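How to check a head camera mount that slips during a long recording

In December we lost most of a day of demonstrations for our bedside cleaning task. The arms were fine, the people doing the demonstrations were fine, but the training gave us a policy that reached too low every time. On Pedora, our small two-arm test robot, the gripper came down on the edge of the nightstand and pushed it hard enough to trip the force stop. I write here how we found the cause, so you can do the same check before you train and not after.

The cause was the tilt joint of the head mount. It had slipped by 7 degrees between the morning and the afternoon. That is small for the eye, but for the model it moves the whole table.

What you need

One session with fixed furniture, a viewer which can show frames side by side, and the log of the force stop. Keep the robot powered off until step 4 is finished.

Step 1. Choose things that can not move. In our room this is the black plate on the wall and the corner where the side wall meets the back wall. Do not choose the calendar or the white tray, the person moves them while cleaning.

Step 2. Take frames from different parts of the session where both hands are working. Colton Doucette first used only frames without hands, and there the person was often looking somewhere else, so the comparison said nothing.
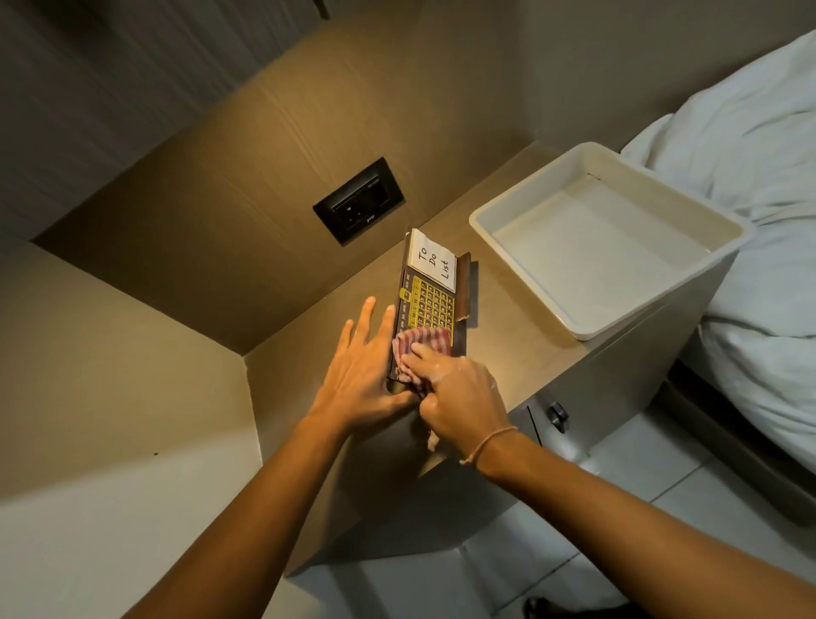
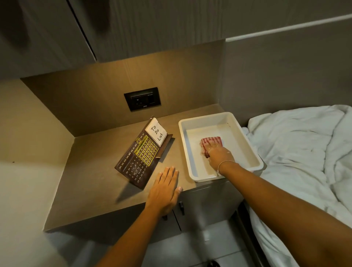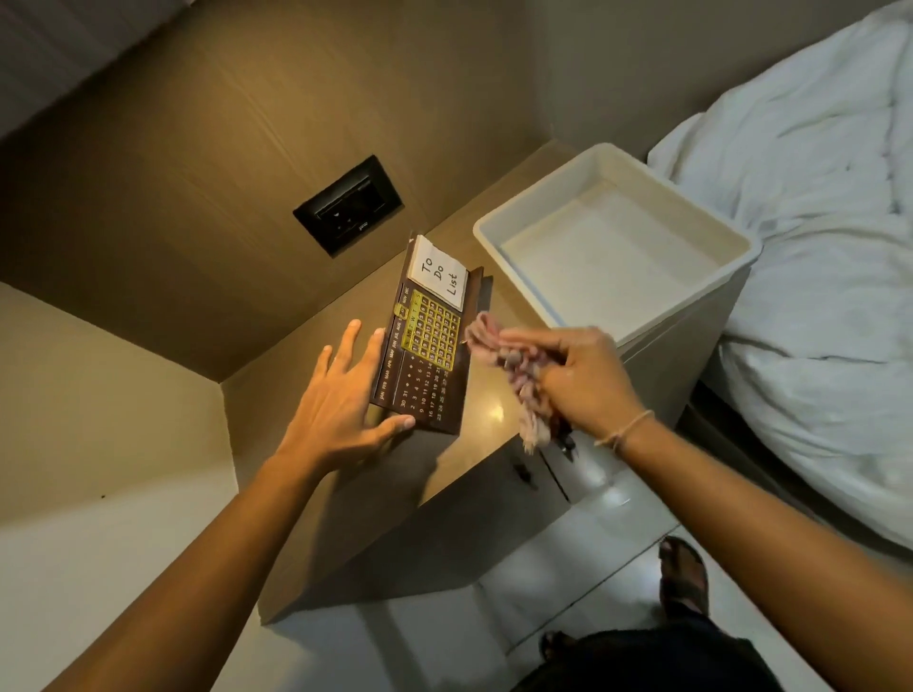 Bedside task, cloth in the right hand.

Step 3. Mark the height of the wall plate in each frame, and write it beside the frame number. A head moves all the time, so one frame alone proves nothing. We took 300 frames from the morning and 300 from the afternoon and compared the middle values. With a good mount the two values were close. With ours the difference was 58 pixels, always in the same direction.

Step 4. Compare with the force stop log. If the robot stops always on the same side of the target, you have probably a slipped mount. If the stops are spread in all directions, look first at the arm calibration.

Step 5. Repair the mount. Clean the joint, put in a new lock washer and draw a line with paint marker across both halves. When the line is broken, the session is stopped – also when only one task is left.

Step 6. Sort out the bad recordings. Svenja Ammann tried to correct them by rotating the frames, but we could not say at which minute the slip began, so we removed the full afternoon.

Before you switch on the robot again, set the force limit low and run the first tries with a foam block in place of the nightstand. Keep one person at the stop button. We now look at the paint line at every battery change.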